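Forum > Classic TV > 60s & 70s Drama > Revivals and Reboots

**stationwagon65**
Has anyone else seen the talk about a new Saltville? The original started in 1965 and my mother never missed it. The story going around is that Etalance has the rights and wants a six-part series set in the same county hospital with a new staff. No cast yet. I'd watch it, but I have doubts.

**ninetyminutes**
I saw that too. Two pictures before I get into it.
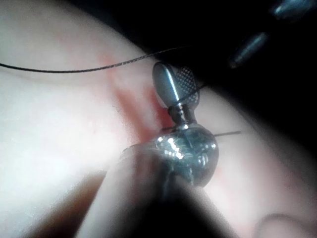
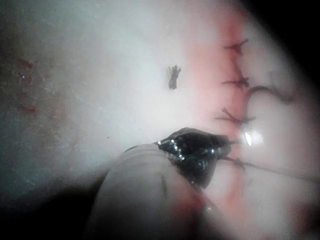 My worry is the writing. The old Saltville worked because most of it was people talking in hallways, and the medical part was kept in the background. If they do it now they will want everything shown up close. A row of tied knots along a red line, like in the second one, would get a full minute of screen time with music under it. In the original, Dr. Atanasov would say "close him up" and the next thing you saw was the cafeteria. I liked the cafeteria. Half the plots got settled there.

**Umel_fan**
Disagree. The reason they cut to the cafeteria was money. They had one operating room set and it was shared with another show. I don't think it was a style choice at all. A revival that shows the work would be an improvement.

**stationwagon65**
Where did you get the part about the shared set? I've never read that.

**Umel_fan**
Borislav Stoyanova said it in the commentary on the season 2 discs. He directed a lot of the early ones. He says they had the room on Thursday and had to be out by dinner.

**ninetyminutes**
OK, but it can be both. They were short of money and they also wrote good dialogue. I've watched the surgery-heavy shows and I can't name one character from any of them.

**porchlight_dee**
How many episodes of the original still exist? I have 33 on tape from when the local station reran it, and the guide I have lists more than that. If a revival gets the rest of them released I don't care whether the new one is any good.

**Umel_fan**
All of the color ones exist. Some of the black and white ones are only in bad prints. The two-parter with the mine accident is missing the second half.

**porchlight_dee**
That's the one I wanted. I remember the first half and never saw how it ended.

**stationwagon65**
The nurse's brother gets out and Atanasov quits, then he's back the next week like nothing happened. My mother complained about it for years.

**ninetyminutes**
He quit at least three times. If the new one has him as an old man who still works there I'll give it two episodes. If they recast him as a 30 year old I'm out.

**Umel_fan**
He'd be nearly a hundred. They have to recast or drop him. I'd drop him and keep the name on a wing of the hospital.

**stationwagon65**
I could live with that. The rumor said October for a cast announcement, so I'll bump this then if there's anything.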